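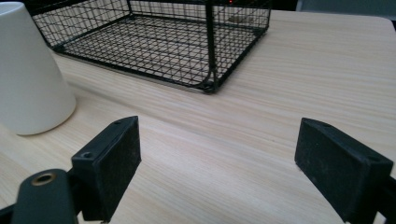 The Rathjen veneer works in Wokbridge opens its doors once a year, in February, when no sensible person would visit Wokbridge for any other reason. I took the 9:30 bus from Truvley and was handed a hairnet and a laminated map, on which the toilets were the only thing marked clearly. Our first stop was the showroom, where we were invited to admire tabletops. I admired them. The one I'd have taken home was pale beige with fine, straight grain and a soft sheen where the light caught it, and it cost 1687 dollars without legs. Legs are a separate conversation, with a separate brochure.

The tour proper began in the log yard, in sleet. Logs are soaked before slicing, and the vats smell like a pond that has been to college. From there we went in to see the slicer, a machine from the old Flellis plant across the river, which closed when I was in grade school. It takes a sheet off the log with a sort of sigh, and then does it again, all day. A small boy in front of me asked if it could do cheese. Our guide said it had been tried, in a tone that closed the subject.

Drying was warm and very popular. We were supposed to get ten minutes there and took closer to 30, because the next stop was the loading dock.

I learned that sheets from one log are kept in order, like pages, so the pattern can be matched across a door or a wall. I also learned that a hotel once ordered 251 matching doors and then painted them white. The people in the grading room still talk about this.

Lunch was in the canteen: pea soup, a roll, and a square of yellow cake for six dollars, cash only. The gift shop sells coasters, bookmarks, and bags of offcuts for model makers. I bought a bookmark. It has already split.

The last bus back is the number 26, which leaves from the gate at 3:40 and does not wait for people choosing coasters.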